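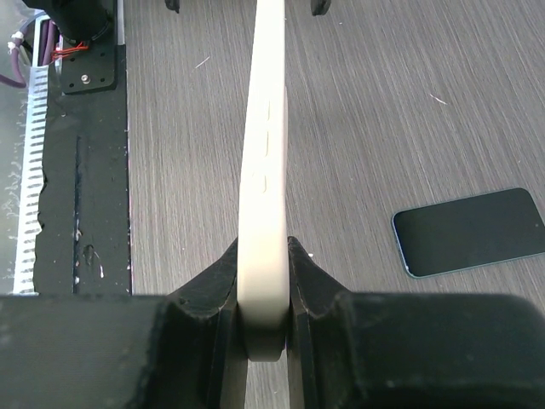 Clostmont Watch
Progress report to the Birnard Fund, second period
Prepared by Imre Vass

You asked for a plain account of what your money has bought so far, and you asked me to leave out the adjectives. I will try.

The grant pays us to check the public claims made by protest groups and political organizers in Clostmont against what they file, sign and say elsewhere. It was awarded after last year's march on the county building, when three groups put their names to a statement and then spent a month arguing over which of them had written it. The first report covered setup. This one covers the work itself, up to the end of January.

Statements reviewed

We have now logged 1237 public statements from 43 organizations. That includes press releases, speeches where a recording exists, and posts from official accounts. I would not read much into the larger number. A lot of it is the same paragraph sent out under different letterheads, and one coalition accounts for far more of the pile than its membership would suggest.

Of the 43 organizations, 12 have published a code of conduct for speakers at their events. I was told at the start of the project that nearly all of them had one. When I asked for copies, several people said the code was "understood." I have recorded those groups as not having one.

The apology question

Your board was most interested in whether groups retract or apologize when a speaker they invited says something ugly. We found nine cases where a group issued some kind of response. Two of them named the speaker. The other seven condemned hatred in general, which commits the author to very little and could have been written before the event took place.

Jörg Sauerland, who does the coding with me, thinks I am too hard on the seven. His argument is that a volunteer group with no lawyer will always write a vague statement the first time, and that we should look at whether the speaker is invited back. It's a fair point and we have added it as a separate column. So far it hasn't changed my opinion much. In two of the seven the speaker was on a stage again before the summer was out, once for the same group.

I should say that the officials on the other side don't come out of this any better. The county's reply to the march promised a "full review" of policing on the day. We have asked for that review four times -- twice in writing -- and have been sent a link to the original promise.

The Diekmann hearing

The proposal said we would cover the hearings on the Diekmann ordinance, which would raise permit fees for large gatherings. We did. Both sides claimed to speak for most residents. Neither could show a survey, a petition with checkable names, or anything else I could put in the file. The ordinance has been sent back for redrafting, and supporters and opponents both announced this as a victory. I have no view on which of them is right, and doubt there is one to be had until a new draft exists.

Software

The Clultik database is working, in the sense that it opens and holds the records. The search is slow and it still treats a corrected statement as a new one, so for a while our totals were too high. Jörg went back through and merged the duplicates by hand. The figures in this report are from after that cleanup. The supplier says the fault will be fixed in the next release, as they said about the last release. I would like your permission to hold back the final license payment until we have seen it.

What we didn't do

The reader survey has not gone out. The draft questions leaned toward the answers we expected, and I would sooner send it late than send it like that. The new draft is with Jörg.

We also planned two public evenings and held one. Turnout was decent, but it was mostly people who already agree with us, and I can't tell you that any minds were changed. The proposal said the evenings would "build trust across divides." I wrote that sentence and I'd take it out if I could.

Money

Spending is under budget, mainly from the survey and the second evening not happening. Please don't treat it as a saving. The survey cost will land in the next period, along with travel for the interviews.

Next period

Send the survey. Finish interviews with organizers who have left the groups, if they will talk on the record -- so far most will only talk off it. Publish the nine response cases with the full text of each, so readers can compare the wording without going through me. Keep asking the county for its review.

The case files are available to your staff on request, and I'd welcome it if somebody checked our coding who doesn't work here.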